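How to get your first album ready to upload

So you've finished your songs (congratulations, that's the hard bit!) and now you'd like people to hear them. Start by putting every track in one folder and numbering the files in the order you want them played, because you will forget the order at midnight, I promise you.

Export each one as a 24-bit WAV and leave a little silence at the start. My friend Driss Alaoui leaves 8 frames, and I've copied him ever since our Grajales record in April.

Next, type up your credits, with everyone's name spelled the way they like it.
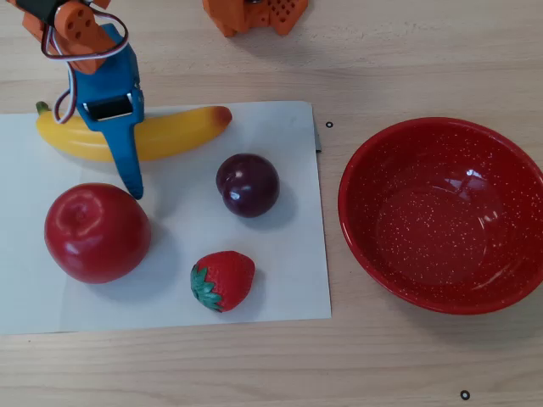

Then listen to the whole thing straight through, all 58 minutes if that's how long it runs, on headphones and again on a cheap speaker. Jot down any clicks, fix them, export those tracks again, and upload the folder.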